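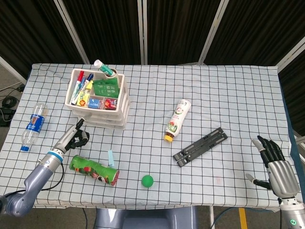 Berenice Mendoza wants the old mill open again before another winter gets into the roof, and she told the town meeting as much, saying that people had been promised a building they could walk into and had been given a fence instead. The fence comes down in March.

FOR IMMEDIATE RELEASE
Sat 1 February

Plarneck Mill to reopen as repair hall and public workshop

The Plarneck Mill, built in 1830 and shut to the public since the boiler room flooded, will reopen in March as a repair hall, tool library and meeting space. Lease signed this week. Keys handed over the same afternoon.

The ground floor goes to the repair hall. Lamps, toasters, chairs, coats with broken zippers, bikes if you can get them up the ramp. Bring it in, sit with someone who knows the thing, take it home. No charge for the bench time. Parts at cost.

Upstairs is the tool library, run on the Perex lending system already used at the Gesano branch. Same card works at both. If you have a Gesano card you do not need to sign up again, just bring it to the desk so it can be switched over. Loans are for a week and can be renewed by phone. Power tools need a short safety talk first – takes fifteen minutes or so, offered every open day.

The building work was done by Baláž, who also did the stonework on the river side. New roof over the east half, new wiring all through, the two big windows put back the way they look in the old drawings. The west half of the roof has been patched and will be replaced later when funds allow. The loading door stays where it is. The original hoist stays too, but it is locked off and will not be in use.

Parking is a problem and we know it. There are 40 spaces in the lot behind the mill, shared with the garden center, and they fill up early on market days. Please walk or take the bus if you can. The stop on Lower Street is the closest, then the footpath along the water. The footpath is lit now. Bike racks by the side enterance.

Opening hours will be posted on the door and on the mill page as soon as the rota is settled. Evenings for sure, plus Saturdays. Sundays still being talked about.

People have asked about the café. Not yet. The kitchen has to pass inspection and the extractor is on back order. There will be a coffee urn and a tin for change.

People have also asked about renting the meeting room. Yes, bookings open the same day the doors do. Seats a small group comfortably, bigger groups should ask for the long room. Rates are lower for local clubs. No bookings by email for now please, the inbox is a mess – call the office or come by.

Donations of hand tools welcome, rust is fine. We can not take gas-powered equipment, paint, mattresses or anything with a fridge compressor in it. Sewing machines very welcome. Please dont leave things at the fence.

Press visits before opening by arrangement with the mill office. Hard hats provided, wear closed shoes. Drawings and a short history of the building available on request.

ENDS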